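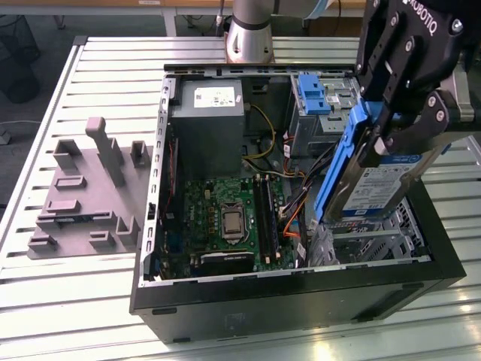 Figure 3. Removal of a hard drive at the disassembly cell.

4.2 Changes in the work at the dismantling benches

Before the cell was installed, all desktop computers arriving at the Asstead site were taken apart by hand at four benches. Each dismantler took a machine from the cage, opened it, pulled the drives, memory and boards, and sorted the parts into bins. Pollier, the firm that runs the site, brought in the first robot cell in July, and one bench was given over to it. The cell takes on the removal steps only. A person still opens the case and lays it on its side on the slatted bench with the interior facing up, as in Figure 3, where the gripper holds a 3.5-inch drive by its blue plastic carrier, just above the lower drive bay. Drives in carriers were chosen as the first task on the advice of the integrator, Hoekstra, as the two fingers can close on either side of the carrier and leave the drive itself alone. Drives screwed straight into a cage are still taken out by hand.

The people we interviewed described the change mostly in terms of pace. At the manual benches a dismantler could speed up, slow down or set an awkward machine aside until after the break. At the cell the order of work is fixed by the queue, and the operator has to have the next case open by the time the arm has finished with the last one. Two operators said they felt more hurried than before, although the number of machines they handled in a shift had gone up very little. One put it this way: "I do less with my hands, but I can't look away from it."

Physical strain was reported as lower. Several dismantlers had complained of sore thumbs and wrists from releasing stiff latches, and those who spent most of their time at the cell said this had eased. Lifting had not changed. Cases still have to be carried from the cage to the bench and turned over, and one operator thought she was now lifting more, as the time between lifts was shorter.

The work log kept by the cell covers 1,456 machines. Of these, about 600 needed a person to step in at least once. The most common cause was a cable lying across the path of the gripper. Operators soon began to push cables aside before starting the cycle, a step that does not appear in the written work instruction but which all of them had learned from one another. We regard this as skilled work. It depends on knowing the layout of many different cases, and the newer staff, who had never worked at a manual bench, were slower to pick it up.

Record keeping also moved. Serial numbers used to be written on a paper sheet by the dismantler and typed up in the office. They are now entered at the cell through Vultunis, the site's stock system, and the operator is named against each drive. Staff did not object to this as such, but some were unsure who would be held responsible if a drive went missing after the arm had put it down. The supervisor told us that the matter had been raised with management and that no rule had yet been agreed.

Pay grades were left as they were. Operators at the cell received 40 hours of training and remain on the dismantler's rate, a point that came up in most interviews and to which we return in Section 5.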